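Gullwood Robotics Club: Kitchen Task Safety Checklist

Team: Pedach
Checked before the Sunday practice. Mark each item OK, FIX or N/A and write a comment.

1. Stop button
OK. Tested from both sides of the floor mark. The spare button is in the Kaplan case.

2. Arm joints and covers
OK. Turned by hand with power off. One cover screw on the left forearm was a quarter turn short and has been tightened. Battery pack no. 114 fitted.

3. Gripper fingers
FIX. The right pair closes a little late. Do not use it on glass until the delay is reset. Run log 171 has the numbers.

4. Cables
OK with comment. The slack has to stay clear of the joints through the full reach. Walk through the reach slowly before each run, and stop if a loop gets near the floor where it can catch on something.

5. Work stations
Stations are the open refrigerator and the folding table. Both arms need room to reach without touching the shelf unit or the tiled column. 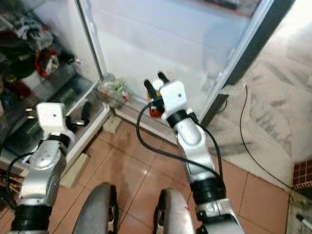
Refrigerator station, with the glass-fronted shelves on the left.

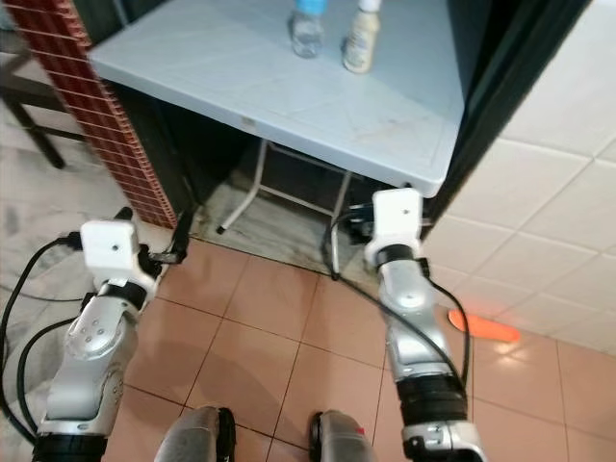

6. Floor
FIX. Pick up small items before the robot moves, including wood blocks by the shelves and the orange piece at the foot of the white tile wall. Dry the tiles if anything has dripped.

7. Refrigerator door
OK. Open it fully before the run starts. Students do not reach in while the arms have power.

8. Bottles
OK. Plastic only, caps tight. Keep them off the front edge of the table unless the task card says so.

9. People
OK. One driver, one spotter. Everyone else stays behind the tape. Long hair tied back, no loose sleeves.

10. Paperwork
Drusovcombe entry form still needs the battery pack number. Copy it from item 2.

Result: slow speed only until items 3 and 6 are cleared. Recheck at 2:41 p.m.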